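The Drawer of Shirts I Don't Wear

I own roughly 40 T-shirts and wear 8 of them. I know this because last weekend I emptied the drawer onto the bed, meaning to get rid of most of them by lunch. 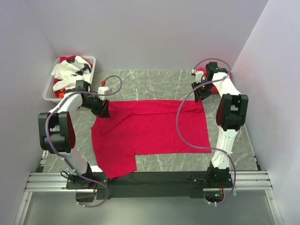
By three o'clock I had parted with one, and it was my husband's.

The trouble is that every shirt arrives with a lawyer. The one from the Saludo half marathon gets to stay because I ran it, or ran the first part and had a nice talk with a medic. The Zeson one came free with a checking account I closed in July. I don't even like the bank, but the cotton is very good. There's a gray one from a job I was let go from, which I keep for painting, a thing I have done once.

My friend Angelica Sarmiento has a rule: if you wouldn't pay to replace it, out it goes. I tried this. I wouldn't pay to replace any of them. I also wouldn't pay to replace my couch, and I need somewhere to sit.

So I went looking for help and found a 600-page book on tidying at the library. It was too big for my nightstand – I had to move a pile of other books to the floor to make room for it. I'm on chapter two, where the author suggests beginning with socks.

For now the shirts are back in the drawer, rolled instead of stacked. It closes if you lean on it. My husband has asked twice about his shirt and I've told him to check the dryer.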